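Hand and arm check, Mondiritz build
Shared workshop, Tuesday, September 26, 2023
Checked by: Shoaib Lashari

1. Emergency stop within reach of whoever is near the arm. PASS
Comment: Love the new big button! Please leave it on the long cord.

2. Sleeves and bellows cover, no tears or pinched folds. PASS
Comment: Ribbed cover moves beautifully now. Run hours at check: 171.

3. Finger joints and tip pads. PASS
Comment: Pads are on tight, and the slots in the metal segments are clear of fluff.

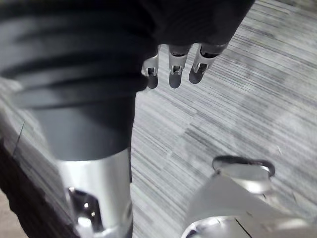
Can the hand be checked with the power on?
Only the stop button and the slow-speed test. Everything else is done with the supply off and the plug out.

4. Supply cable and strain relief. FIX
Comment: Clamp is one size too big. The Pfister one in drawer 4 should fit.

5. Loose clothing and hands near the fingers. WATCH
Comment: Roll up your cuffs before you reach in, and point from the side. I forget this one too when I get excited about a joint.

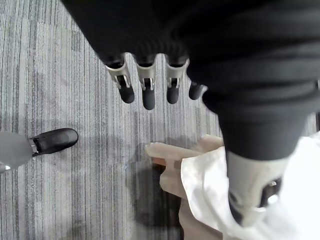 Tie back long hair as well, and take off lanyards. Closed shoes only.

6. Grip force limit saved in the controller. PASS
Comment: Reads 659 after restart, same as in June. So happy with this!

7. Thumb fastener torque. NOT DONE
Comment: Small driver is out on loan to the Skateo bench. Will do it before the next run.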